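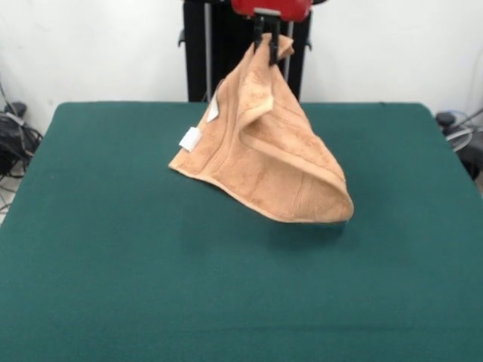 Slide 9. Terry towel held by one corner over the felt table.

Open with the corner. Held at a single point, a towel falls into a rough triangle and the hems stop being easy to find. Point to the diagonal crease, then the loop on the right.

Raised bands run parallel to the hemmed edges. Use them to tell one direction from the other before laying the cloth flat. The two white tags share an edge; mention Birdie Halvorsen's habit of folding tags inward.

Folding order for the Malbridge linen room: flat, halves, thirds, hem to the back. Shelf depth is 30 cm, so check the folded width against it.

Stock figure if asked: 422 towels, November count. Laundering questions go to Reginald Tran.

Pause two minutes for questions. Next slide: bath sheets.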